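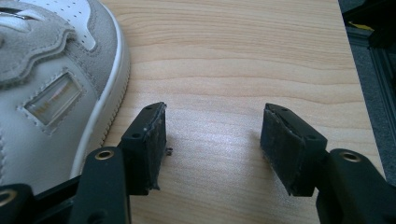

Capítulo 5
O calçado e os seus materiais

Todas as avós sabem que sapatos em cima da mesa dão azar. Os sapateiros, que passam a vida a pô-los lá, nunca foram consultados.

Neste capítulo estudamos o ténis como objeto construído: a gáspea, os reforços de camurça, as perfurações da biqueira, os pespontos e a sola intermédia de borracha. O couro liso limpa-se com um pano húmido. A camurça pede escova macia e paciência -- sobretudo paciência.

Antes de avançar, escolha um ténis usado, deite-o de lado sobre uma mesa bem iluminada e desenhe o percurso das costuras. Reserve 90 minutos. Adesuwa Idahosa, cuja ficha de observação se reproduz na página 129, precisou do dobro e ainda se esqueceu dos atacadores.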